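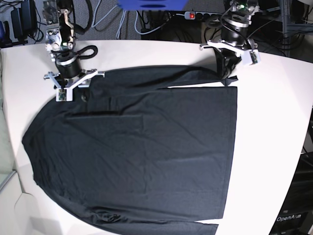

*Shirt folding on the two-arm cell, cuff in the left gripper.*

**Folding cell: the grip fault**

The Rokira folding cell was stopped on 12th March after the left gripper failed to open on command. The arm went on with its move and dragged the garment toward the table edge before Savita Awasthi hit the stop. No one was hurt. The log shows 1,557 closing cycles since the last service, and the limit in our own checklist is 1,000. 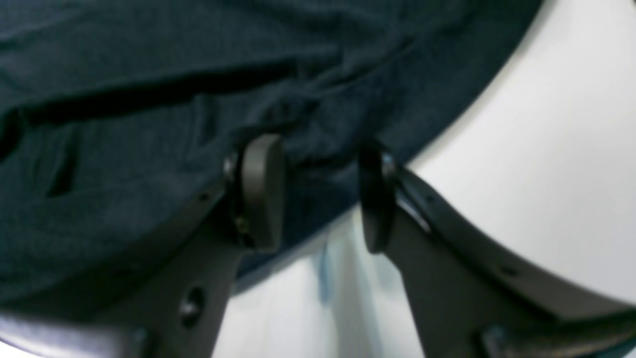
Dark knit fabric is the hardest thing we ask the wrist cameras to handle. The software has to decide whether cloth is between the fingers or only near them, and on navy cloth over a white table, with the two round pads a narrow gap apart, it often gets that wrong. On the day of the stop it read "no cloth" and skipped the release check.

Hedvig Solberg went through 105 stored grips and found the same misread in nearly 70 of them. Most did no harm.
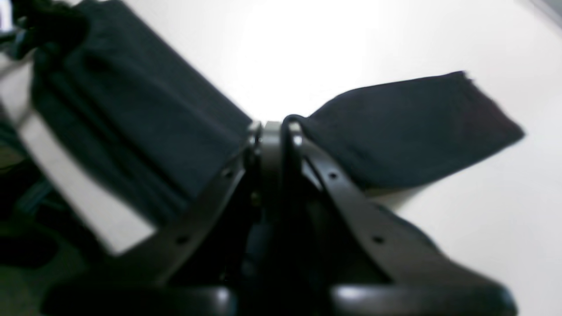 ## What changes now

- The release check runs every time, whatever the camera reports.
- Arm speed stays at 70 percent until the April service.
- Hands stay off the table while either arm is powered. This was already the rule.

Hanus is sending new finger links for both arms.
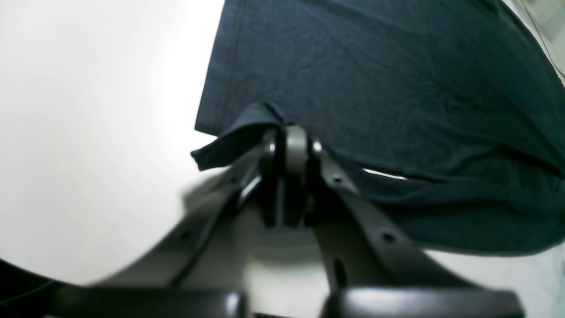

Until they are fitted, run single shirts only and stay within reach of the stop button. Report any late release to Hedvig the same shift, even if the next grip is fine.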